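How Robots Learn Their Manners
April 2021
By Zachary Kowalchuk

When I was little I thought a robot was born knowing what to do. You plugged it in, it beeped, and off it went to stack boxes. Now I work with robots at a workshop called Sulara, and I can tell you that I spend a big part of my day on rules. Rules for the robot, rules for the room, and quite a lot of rules for me!

Let's start with the biggest one. Before a robot arm moves, everybody has to know it's going to move. At our place you say "moving" in a loud voice, and then you wait until each person nearby says "clear" back. If one person doesn't answer, you don't press anything. I've stood there waiting while a friend finished chewing a sandwich. That's fine - the robot doesn't mind.

Next comes the big red button. It's called an emergency stop, and lots of machines have one. Push it and the arm stops. You're allowed to push it any time you feel worried, even if you turn out to be wrong, and you won't get in trouble for it. I pushed it once because of a moth.

Then there's the line on the floor. Our biggest arm is named Friesen, and it has yellow tape on the floor to show how far it can reach. When Friesen is switched on, people stay outside the tape. Toes count. Backpacks count too, and so does long hair if you're leaning over to look (tie it back, please).

Who decides all this? Some rules come from standards. A standard is a set of instructions that lots of people have agreed on, so that a robot made in one town is safe to stand near in another. Grown-ups argue over the wording for ages. Other rules are just ours, and we keep them in a fat blue binder. Last November we counted every page and got to 657, which made my friend Declan Mac Suibhne groan, as he's the one who has to read it all again each year.

Now for the part I do most, which is teaching. A robot hand can learn from a person's hand. I hold a gripper - think of a big pair of salad tongs with a camera on it - and I do a job with it, like picking up a cup. The camera records what the gripper's doing, and later the robot practices from that.

Teaching has its own rules:

Go slowly. If you snatch, the robot learns to snatch.

Do the same job 7 times, then rest your wrist for 3 minutes.

Look where you're stepping, especially if there are things on the floor.

Write down what went wrong. This is the one kids always ask me about, and yes, you really have to, even when it's embarrassing. A mistake you've written down can be sorted out before the robot copies it.

And ask before you record anybody. If a visitor doesn't want to be in a recording, we wait until they've gone by. You can use that one at home with a phone, too.
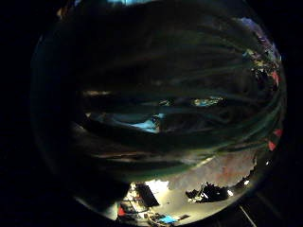
If you want to try this yourself, you'll need kitchen tongs, a plastic cup and someone to be the safety boss. Say "moving," wait for "clear," and pick up the cup as gently as you can. Your safety boss can shout "stop" whenever they like, and you have to freeze. Then swap places.

Comments

Flesholm Reader: My daughter is 7 and she's now the safety boss of our whole kitchen. I had to say "moving" to open the fridge.

rurkusier: What happened to the moth?

Zachary Kowalchuk: It flew off behind the shelves and we all went back to work.

tongs_champion: i did it with a grape and it got squished. i wrote it down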